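Ouvir devagar

Passei junho inteiro a arrumar os discos do meu pai e acabei por voltar a um hábito que julgava perdido: ouvir um álbum do princípio ao fim, sem telemóvel por perto. Comecei por um de 1972, um disco de piano de Mattes Kuhlmann gravado em Platow, com um lado B que eu tinha esquecido por completo (que maravilha!). São 6 faixas, quase sem pausas, e à terceira já estava a fazer chá e a cantarolar.

Agora faço isto ao fim da tarde — luz baixa, janela aberta, um disco só. O gira-discos é um Furukawa velhinho que pede paciência com a agulha, e as colunas vieram da Grundby, em segunda mão. Se quiserem experimentar, escolham qualquer coisa que não ouvem há anos e resistam à tentação de saltar faixas. Contem-me depois o que descobriram, que eu leio tudo!

No próximo número falo da Sudanari, a loja onde deixei metade do ordenado.

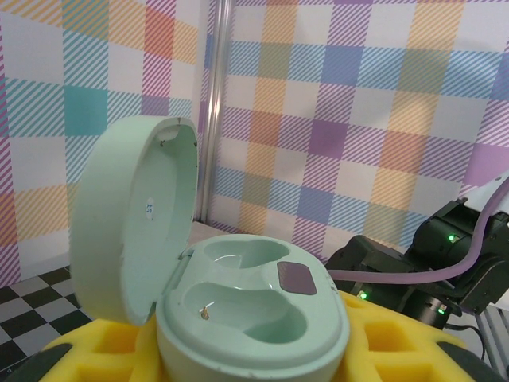
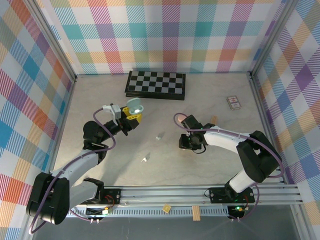
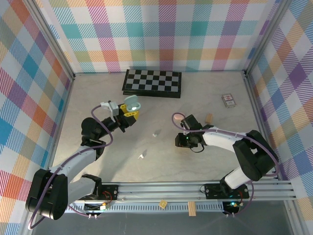
Um estojo de auriculares verde-menta, na primeira; xadrez em tons pastel ao fundo, nas outras duas.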